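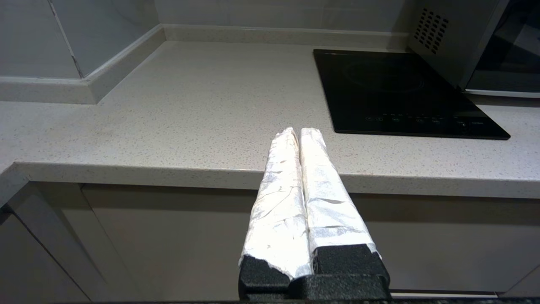
台面左边这一段,右边是电磁炉。

租的房子厨房不大,灶台没有通燃气,平时做饭就靠一台黑色的单头电磁炉。台面是浅米灰色的,带细小的深色斑点,掉点面包屑在上面不太看得出来,所以我习惯每天晚上擦一遍,不管脏不脏。前沿是圆的,很厚,抹布顺着一带就过去了。麻烦的是靠墙那条挡水边,尤其左边转角的地方,容易积灰,要用旧牙刷刷。

五月刚搬来的时候,我把调料瓶都沿着挡水边排开,炒菜溅油,瓶底粘成一圈。后来全收进了下面的柜子,只在做饭时拿出来。油壶是 Kikent 的,盖子有点松,倒是一直没换。

电磁炉功率最高到 2000 瓦,煮面够用。和微波炉同时开,跳过 2 次闸,之后我就分开用,先热好一样再做另一样,多等几分钟。

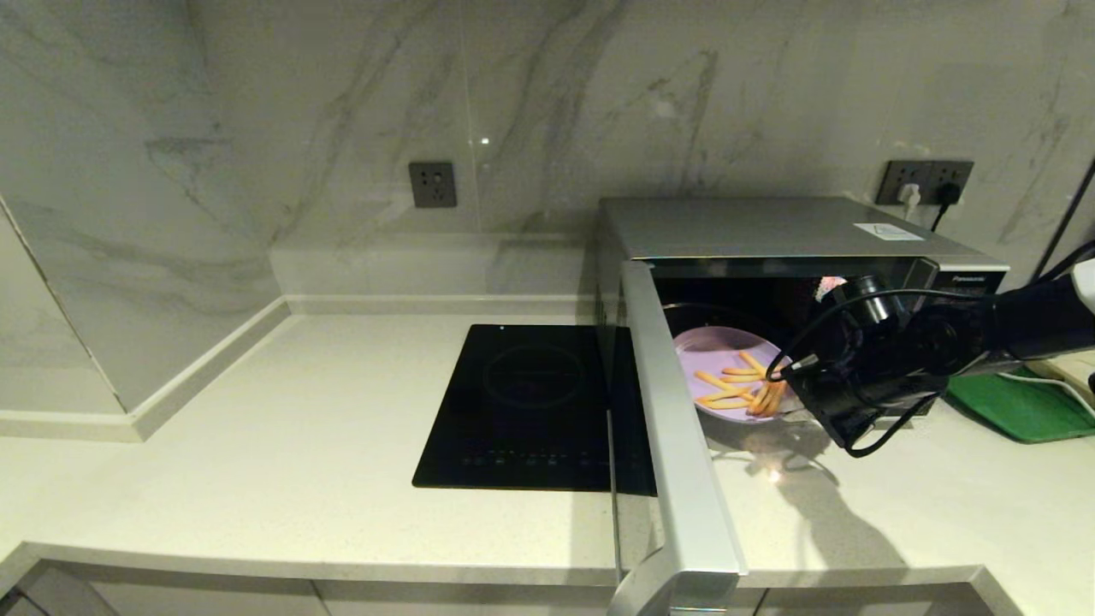
最后修改:2018年1月7日

炉子右边是松下的微波炉,银色的,主要用来热剩饭和剩菜。墙上的双孔位插座正好在它上方,黑色电源线从机器后面垂下去,不占台面。左边那个单的插座平时空着,要用搅拌棒的时候才插。

微波炉门开到底会挡住电磁炉的右边一点,所以炉子上有锅的时候,我会先把锅往左挪再开门。想过把微波炉再往右推,试了一下,右边要留出切菜的地方,还是算了。

盘子里是几根薯条。薯条用微波炉热,口感肯定比不上烤箱,会发软。我的做法是平铺,少放,中火先热半分钟,看情况再加。如果一次热一大盘,中间的还凉着,边上的已经硬了。盘子用浅紫色的那只,大小合适,转得开。

热完以后门先敞一会儿,散散水汽,再用干布擦内壁。顶上不放东西,以前放过一包 Munau 的厨房纸,每次开门都往下滑。

下周打算把下面的柜子也理一遍,锅盖太多,有两个已经找不到配的锅了。Prisorach 那边的杂货店有竖着放的锅盖架,去看看尺寸再说。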